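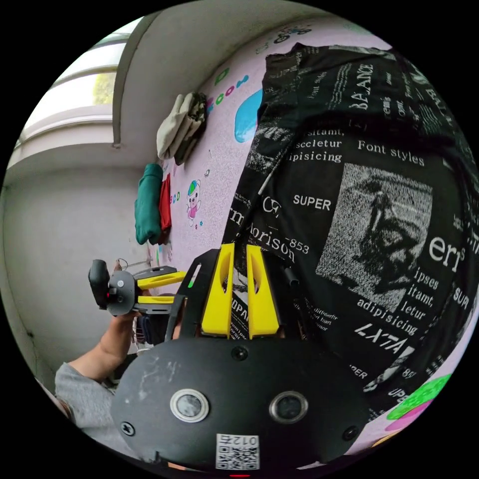
Hongate市公共安全局就Lytvynenko换乘站爆炸事件发布处置进展通报

车站将分阶段恢复运营，全市公共交通安全警戒级别维持不变

【Hongate讯】Hongate市公共安全局今日会同市交通管理局、市卫生局，就3月发生在Lytvynenko换乘站的爆炸事件发布最新处置进展。截至本通报发布时，事件共造成25人受伤，无人死亡。伤者中除两人仍在Jumska区医院接受治疗外，其余均已出院。两名住院伤者的病情稳定，医院将按照家属意愿，不对外公布其身份及具体伤情。

案件侦查工作仍在进行。公共安全局已依法对四名涉案人员采取强制措施，另有一名相关人员正在接受询问。根据现有证据，侦查机关认定该事件为蓄意所为。关于涉案人员的动机、资金来源以及是否与境外组织存在联系，目前尚无可以对外公布的结论。公共安全局提请媒体及公众，在司法机关作出认定之前，避免传播未经核实的身份信息和照片。

事件经过

当日早上7时42分，Lytvynenko换乘站地下一层西侧通道发生爆炸。该通道连接城市轨道交通Jumska线站厅与地面公交候车区，爆炸发生时正值早高峰。车站值班人员随即启动紧急预案，关闭西侧全部进站闸机，并通过广播引导乘客由东侧及北侧出口离开。

爆炸发生时，一列驶往市中心方向的列车正准备进站。调度中心指令该列车在站外停车，随后在工作人员引导下组织车上乘客沿检修步道撤离。车上316名乘客全部安全抵达地面，其中数人因吸入烟尘出现不适，经现场医护人员检查后自行离开，未计入伤者人数。

首批消防及急救力量于7时51分抵达。8时10分，市交通管理局决定暂停Jumska线全线运营，并对其他线路各站实施限流。8时35分，公共安全局排爆部门在西侧通道附近发现一件无人认领的行李，经检查后排除危险。当日下午4时，除Lytvynenko换乘站及其相邻的Fevis广场站外，Jumska线其余各站恢复运营。Fevis广场站于次日首班车起恢复开放。

侦查工作进展

事件发生后，公共安全局成立专案组，抽调刑事侦查、现场勘查、网络安全及交通治安等部门人员参与工作。专案组通过热线电话、网络平台及各区警务站，共收到公众提供的线索1,939条。所有线索均已完成初步登记，其中部分线索对确认涉案人员的行动路线起到了直接作用。公共安全局对提供信息的市民表示感谢。

现场勘查已经结束。勘查人员从西侧通道及其通风管道内提取的物证，已移交法庭科学实验室检验。检验报告完成后将提交检察机关，不单独对外发布。涉案人员居住地及其使用过的一处仓储场所已完成搜查，周边居民的临时疏散措施已全部解除。因搜查行动造成房屋损坏的居民，可持身份证明及产权或租赁文件，向所在区警务站申请修缮补偿。

专案组仍在寻找事发当日早上7时至7时45分之间曾经过西侧通道，或曾在地面公交候车区停留的人员，特别是使用手机、行车记录仪等设备拍摄过现场影像的人员。请持有相关影像的市民保留原始文件，不要剪辑、压缩或另行转存后删除原件，并与专案组联系。提供影像的市民可以要求对个人信息予以保密。

近期网络上流传的所谓“第二处爆炸地点”及“全市将封闭地铁一周”等消息均不属实。公共安全局已要求相关平台对上述内容作出标注，并保留依法追究造谣者责任的权利。

车站恢复运营安排

市交通管理局委托独立结构工程单位对Lytvynenko换乘站进行了检测。检测结果显示，站厅主体结构及轨道区间未受影响，西侧通道的吊顶、照明、通风及排烟设施受损，部分墙面需要拆除重做。根据检测意见，车站将按以下安排恢复使用：

第一阶段，东侧及北侧出口开放，Jumska线列车恢复停靠，地面公交线路继续在Fevis广场临时站点上下客。自动扶梯在早晚高峰期间仅供上行，下行乘客请使用楼梯，行动不便者可使用北侧出口的垂直电梯。

第二阶段，站厅内的换乘闸机及售票服务窗口恢复开放，地面公交线路迁回原候车区。换乘乘客暂由北侧通道绕行，市交通管理局将在绕行路线沿途增设引导人员及多语种标识。

第三阶段，西侧通道在完成修复和消防验收后重新启用。该阶段的开始时间取决于验收结果，市交通管理局将至少提前五日公布。

停运期间已购买月票或季票的乘客，票卡有效期将自动顺延，无须另行办理。已购买单程票而未能使用的乘客，可在各站服务窗口办理退款。持学生优惠票及长者优惠票的乘客适用相同规定。

安全保障措施

经市政府批准，全市公共交通系统的安全警戒级别维持在第二级。在此级别下，主要换乘站及客运码头将继续实行随机行李检查，并增加着装警力和巡逻频次。公共安全局已安排800名警务及辅助人员参与轨道交通、长途客运站和大型公共场所的日常巡防，现有部署将持续至警戒级别下调为止。

乘客携带大件行李进站时，请预留接受检查的时间。车站内的垃圾箱及自助寄存柜暂停使用，个人物品请随身看管。发现无人看管的包裹或可疑情况时，请勿触碰或移动，应立即远离并通知车站工作人员，或拨打紧急电话。车站出入口及紧急车辆通道附近禁止停放自行车和电动滑板车，违规停放的车辆将被直接移走，车主可在Jumska区车辆保管场领取。

市教育局已通知各学校，组织学生集体乘坐轨道交通外出时，应提前向市交通管理局报备，并避开早晚高峰时段。原定在Fevis广场举行的春季集市将延期举行，新的日期由主办单位另行公布。已缴纳摊位费的商户可选择保留摊位或申请全额退款。

伤者及家属援助

市卫生局与市社会事务局已在Jumska区市民服务中心设立联合援助窗口，为伤者、家属及事发时在场人员提供医疗费用结算、误工补助申请、法律咨询和心理援助服务。援助窗口每日上午9时至晚上7时开放，节假日照常办理。需要上门服务的伤者，可由家属代为预约。

伤者在事件中产生的急救、住院及后续康复费用由市财政先行垫付，无须本人预缴。已自行支付费用的伤者，请保留医疗机构出具的收据原件。非本市居民及外国公民享有同等的紧急医疗援助，市政府已与相关领事机构建立联络渠道，并安排口译服务。

心理援助面向所有受事件影响的人士，包括当日参与救援的工作人员、车站商户及附近学校的师生。服务不收取费用，也不要求提供医生转介文件。市卫生局提示，睡眠困难、注意力下降及回避公共交通等反应可能在事件发生数周后才出现，如有需要，请及时寻求专业帮助。

车站西侧通道的商户因停业产生的损失，可向市交通管理局物业部门提出租金减免申请。已投保营业中断险的商户，应同时通知承保机构。申请表格可在各区市民服务中心领取。

遗失物品认领

疏散过程中遗留在车站及列车上的物品，经安全检查后已移交Jumska区警务站统一保管。失主认领时应出示有效身份证件，并说明物品的主要特征。手机、电脑等电子设备的认领人须当场完成解锁或提供购买凭证。部分物品因侦查需要暂不能返还，警务站将向失主出具书面保管凭据。

后续信息发布

公共安全局将在侦查工作取得可公布的进展时另行发布通报。车站恢复运营及公交线路调整信息由市交通管理局负责发布，伤者救治信息由市卫生局负责发布。媒体如需进入Lytvynenko换乘站拍摄，应事先向市交通管理局新闻处提交书面申请；西侧通道在修复期间不接受拍摄申请。请各媒体尊重伤者及家属的隐私，未经本人同意，不在医院、住所或援助窗口附近进行采访。

（完）

Hongate市公共安全局新闻处　|　联系我们　|　版权所有，转载请注明出处　|　返回顶部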